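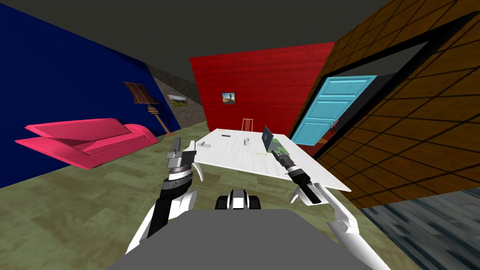

## Gallery: Getting Settled with the Rasar Room Pack

Welcome, and thank you for stopping by! I've been meaning to put this page together since February, when I first signed up for Rasar, the pack of simulated living rooms that Brendusa sells for people who want to try out two-armed robots on a computer before they go anywhere near a real one. I teach an evening class for adults, most of whom have never touched a robot (a couple of them had never installed anything bigger than a tax program), and I wanted something friendly enough to put on the big screen without an hour of apologies first.

If you came looking for a proper technical review with charts, I'm afraid this won't be it. I'm a gallery sort of person. I like to look at a thing, poke it, look at it again from somewhere silly, and then write down what I thought while the tea goes cold.

**What you get.** The pack comes as a download with the rooms, the robot, a bin of small objects and a tabletop task list. You pick a room, press the shuffle button, and it redecorates for you: walls, floor, furniture, the works. I'll admit I spent most of my first evening doing nothing but shuffling. Some of the color schemes would get you thrown out of any decorating store in the country, and I love them. My students love them too. There's a practical side to it, of course. If you only ever practice in one polite beige room, your robot program learns the beige room, and then somebody buys a red couch and you're back where you started.

**What it costs.** I pay 40 dollars a month for the teaching license, after a free trial of 60 days. That's a generous trial, and I used every bit of it. Home users have a cheaper plan, but it leaves out the shuffle button, so I can't recommend it with a straight face.

**Driving the arms.** You can run the arms from a script or steer them by hand with a game controller, one stick for each. Steering by hand is where my class has the most fun. It takes a while to get the feel of it, and the grippers have a way of ending up pointed at the ceiling while you're busy thinking about the other one. Go slowly, use the fine-step mode (hold down the left shoulder button), and don't try to move both at once until you can bring either one to the table without looking at your thumbs.

The tabletop tasks are small, everyday ones, which suits us fine. I do wish the objects themselves were a little bigger on screen, as I have folks in the back row who can't tell one from another. Zooming in helps, and so does changing to a different camera, and that brings me to the part of the pack I had the most trouble getting used to. The gripper views are a different world from the room view. You lose your sense of up and down for the first few minutes, furniture lies over on its side,

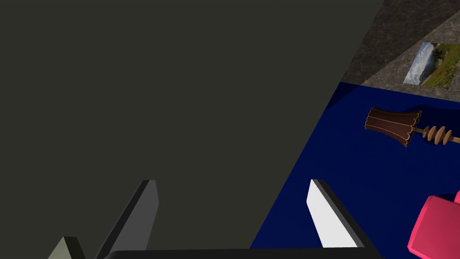

and a wall can look for all the world like a floor. Please don't let that put you off! Keep your eye on the fingers, which always stay put in that view, and let everything else swing around them. Once I started telling my students to do that, the groaning stopped and they got on with it.

**Ullex or the built-in viewer?** Rasar has its own viewer, and it's perfectly good for one person at one desk. For class I open the rooms in Ullex instead, because it lets me put the room view and a gripper view side by side and make the text large. You'll need to set the folder path again each time you update. I keep it on a sticky note.

**Things I'd change.** The help pages assume you already know what a joint limit is. Saving is on the wrong menu (it's under Room, and it ought to be under File like everybody else's). The lamps are nicer than they need to be, and the shadows are soft and lovely, but on our older machine I have to turn the shadows down or the arms start to stutter. And there are only 2 doors to choose from in the whole pack, so you'll be seeing a lot of them.

**Help when you're stuck.** I wrote to Brendusa twice and got a kind, useful answer both times. The Lacson user forum is worth a visit as well, especially the long thread on controller settings, where I borrowed the ones we use now.

I'll add more from the spring class as we go along. If you're using the room pack with beginners of your own, I'd be so glad to hear which tasks they took to first.

Eduardo Cruzado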